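Vildale Community Hall Association
Minutes of the general meeting held in the supper room, May 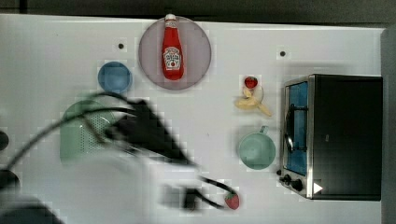 1. Attendance and apologies

Present: Évan Millet (chair), Faustine Sabatier (minutes), Josiane Rolland, Sugeng Gunawan.
Apologies: Léonie Lecomte, who provided a written report on hall bookings (see item 6).

The meeting opened at 7.05 pm. A quorum was present.

2. Minutes of the previous meeting

The minutes were taken as read. One correction: under "Drainage", the words "north downpipe" should read "north-east downpipe". Moved Rolland, seconded Gunawan, that the minutes as corrected be accepted. Carried.

3. Matters arising

3.1 Downpipe. The north-east downpipe has been refixed to the wall with new brackets. S. Gunawan inspected the joint after rain and found no leak at the elbow. The lower section still discharges onto the path and needs an extension to reach the grate. S. Gunawan to fit.

3.2 Key register. Three keys to the side door remain unaccounted for. J. Rolland has written to past hirers and received one reply, which did not account for a key. Members discussed changing the barrel. E. Millet noted that the side door shares a key with the store, so both would need to be changed together. Price to be obtained before the next meeting.

3.3 Piano. The tuner has advised that the pin block will not hold pitch for more than a few months. No decision. Item to stay on the list.

4. Finance

Balance of the working account at the close of the month was $1,062. Outgoings for the period were electricity, the downpipe brackets and a replacement seal for the urn. All accounts presented were passed for payment.

F. Sabatier reported that the power bill was higher than for the same period last year. The meter reading was an actual reading, so the difference is not due to an estimate. The storage hot water unit runs on the general tariff and is left on between hirings. Members agreed to try switching it off at the board after each booking and to compare the next bill.

Moved Sabatier, seconded Rolland, that the finance report be accepted. Carried.

5. Roof and ceiling

5.1 Condition. The contractor, Brunet, inspected the roof from a ladder and from inside the ceiling space. The written report lists the following:
– fasteners on the western slope have lost their washers in several rows
– the ridge capping has lifted at the southern end
– the flashing at the old flue is cracked and has been patched at least once before
– insulation above the supper room has slumped towards the eaves
– no decay was found in the rafters that could be reached

The report does not cover the section over the stage, where the ceiling space is too low to enter. J. Rolland asked whether this section could be checked from the outside by lifting a sheet. E. Millet to ask Brunet.

5.2 Options. Two options were tabled. Option A is to replace the fasteners, refix the ridge capping and renew the flashing, leaving the existing sheets in place. Option B is to re-sheet the western slope in full. Brunet's view is that Option A would be sound provided the sheets are not holed under the laps, and that this cannot be confirmed until the work starts.

S. Gunawan spoke in favour of Option A on the basis that the ridge and flashing need doing under either option. F. Sabatier preferred to wait for the stage section to be checked, as a second visit would mean paying for edge protection twice. After discussion it was agreed that the ridge capping should not wait.

Moved Gunawan, seconded Rolland, that up to $500 be approved for refixing the ridge capping, and that the remaining work be held over until a full quote is received. Carried.

5.3 Grant. The next round of the shire's small halls program opens shortly. The form asks for two written quotes. E. Millet to request a second quote from Vondby on the same scope of work. F. Sabatier to draft the application. Members noted that the ridge capping cannot be claimed if it is completed before the round is decided, and accepted this.

6. Bookings

L. Lecomte's report was read by the chair. Regular hirers are unchanged, apart from the dance class, which has moved to an earlier hour and now finishes before the playgroup's monthly dinner. There were 4 casual hirings in the period. One bond was held back in part for cleaning of the main floor, and the hirer has accepted the deduction.

The report raised two points for decision.

6.1 Bump-out time. Several hirers have asked to return for equipment the next morning. The present conditions of hire require the hall to be cleared on the night. Agreed that next-morning collection be allowed until 9 am where no other booking follows, to be noted on the booking sheet at the time of hire.

6.2 Booking calendar. The paper diary and the online calendar have disagreed twice. L. Lecomte recommends that the paper diary be dropped. J. Rolland asked that a printed copy of the month still be pinned up inside the porch for those who do not use the internet. Agreed on both counts.

7. Floor

The main hall floor was last sanded before the present members took office and no record of the coating has been found. S. Gunawan tested a small area behind the stage steps with methylated spirits and the finish softened, which suggests shellac or a similar product. A water-based coating may not bond to it without a full sand. The floor maintenance kit sold by Volik is water based and should not be used until this is settled.

Interim measures agreed:
– felt pads to be fitted to all stacking chairs
– trestles to be carried, not dragged, with a sign to this effect on the store door
– dry mopping only

J. Rolland to buy the felt pads. S. Gunawan to make the sign.

8. Safety

8.1 Extinguishers. Both extinguishers were tested and tagged. The one near the stage was found hanging below its bracket and has been refitted.

8.2 Exit light. The light over the rear exit fails to stay lit on battery when the test button is held. Likely a worn battery pack. An electrician is to replace the pack or, if parts are no longer available, the whole fitting.

8.3 Ramp. The non-slip strip at the foot of the ramp has lifted along one side. S. Gunawan to re-glue and check again after a fortnight. If it lifts a second time, a screwed metal strip will be priced.

9. General business

9.1 The honour board is to be cleaned in place. It will not be taken down, as the upper fixings are behind the picture rail.

9.2 J. Rolland tabled a letter from a neighbour about car headlights shining into a front bedroom when vehicles leave by the eastern gate. Agreed that hirers be asked to use the western gate after 9 pm. The chair to reply to the letter.

9.3 F. Sabatier asked that reports be sent to her ahead of the meeting so that they can be attached to the minutes. Agreed.

10. Actions

E. Millet – ask Brunet about the stage section; second quote from Vondby; price for barrels; reply to neighbour
F. Sabatier – grant application; compare power bills
J. Rolland – felt pads; order ridge capping work
S. Gunawan – downpipe extension; store door sign; ramp strip; engage electrician for exit light
L. Lecomte – amend conditions of hire; printed calendar for porch

11. Close

The meeting closed at 8.50 pm. The next meeting will be held in the supper room at the usual time.

Minutes recorded by F. Sabatier.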